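**Zollurel changes how drinks are shelved in its food shops**

March 28, 2021 – Zollurel has finished a new layout for the drinks aisles in its supermarkets. The change covers 16 shops and took 2 weeks of evening work, with the last shelves filled on Friday night's delivery run.

Under the new plan, single bottles of water and sports drinks go on the middle shelf, within easy reach of most shoppers. Cartons, cans and wrapped multipacks sit above them. Bottles of the same kind are kept together, and each price tag is clipped to the shelf edge under the product it belongs to.

"People came to the desk and told us they had picked up one drink and paid the price of another," said Hendrik Hoekstra, who runs store planning at Zollurel. "The tags had drifted. We moved them back and wrote down where each one goes."

The shelf plan was drawn up with Getness, a shop fitting firm, after a trial in four shops that began in October. Staff at the trial shops asked for a larger gap between shelves so that tall bottles could be lifted out without tipping. That was added before the wider work started.

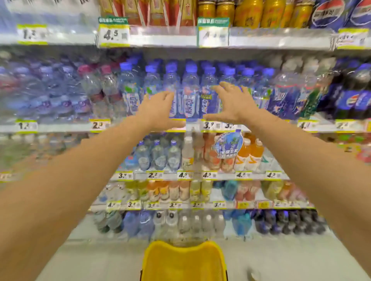
## What shoppers will find

- Blue-capped sports drinks in one block on the middle shelf, with clear bottled water on the same level
- Drink cartons and gold cans on the shelf above, next to the Pepsi multipacks
- White and yellow price tags along the shelf edge
- Green strips for current offers

The range itself has not changed and no prices were altered as part of the work. Chilled drinks stay where they were, near the tills.

Zollurel will look at the snack aisles next – a date has not been set. Questions about the layout can be put to the service desk in any shop.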